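Why Does Gold Stay Shiny?

Have you ever found an old penny at the bottom of a drawer? I have a whole jar of them, and most are the color of mud. My grandmother's gold ring is much older than any of those pennies and it still looks brand new. I wanted to know why!

Let's start with the pennies. The outside of a penny is copper, and copper loves to mix with things in the air. Oxygen is the big one. When copper and oxygen get together they make a thin, dull layer on top, and that layer is called tarnish. Iron does something even messier. It grabs oxygen and water and turns into rust, which flakes off on your fingers (and on your mom's good towels, sorry Mom).

Gold hardly mixes with anything. You can leave it in the air, drop it in the sea or bury it in the dirt, and oxygen just bounces around it and moves on. Divers have picked up gold coins from ships that sank 300 years ago, and the coins were still yellow.

Gold is soft, too. Pure gold is so soft that a ring made of it would get bent and scratched, so jewelers mix in other metals like silver or copper. You can also hammer it into sheets so thin that light shines through them, and the light comes out greenish! Those sheets are called gold leaf. People stick them on picture frames, domes and even fancy cakes.

Electricity runs through gold very easily, and a clean metal surface makes a good connection.
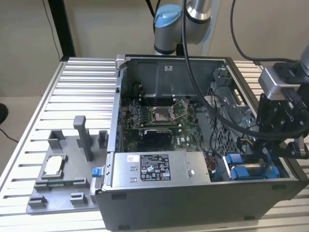 Page last changed: Wednesday, October 3, 2018

So computers use a little gold as well. The open square near the middle of the green board is where the main chip goes, and it has gold contacts for the chip to touch. The layer of gold on parts like these is usually super thin, because gold costs a lot.

Want to try something at home? Put 3 dull pennies in a small bowl with some vinegar and a spoonful of salt. Wait a few minutes, then rinse them and dry them. They should come out a lot brighter. Leave one without rinsing it and look at it again the next day. Mine went blue-green around the edges!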